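Can a county board vote on something that isn't on the agenda?
3 answers · 1 min read

Haf Rosser
Our board passed a resolution praising itself at 10 at night, with 5 people left in the room. It wasn't on the agenda. Is that allowed?

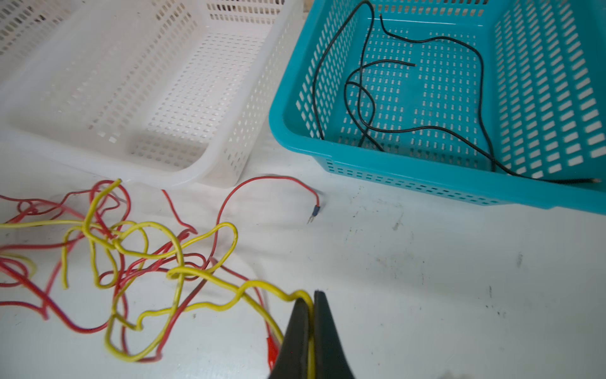

Red and yellow wire, two baskets

Prasert Meesuk
Depends on your state's open meetings law. Ask the clerk for the posted agenda and the minutes – in writing. 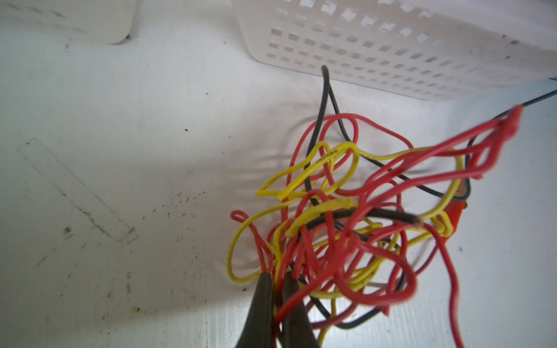 Wires in a tangle

Wanting Hao
Ours adds things under "other business." Last March it was a parking lot.

Rongrong Liao
Run for the seat. I lost by 40 votes and slept great.

Shares: 3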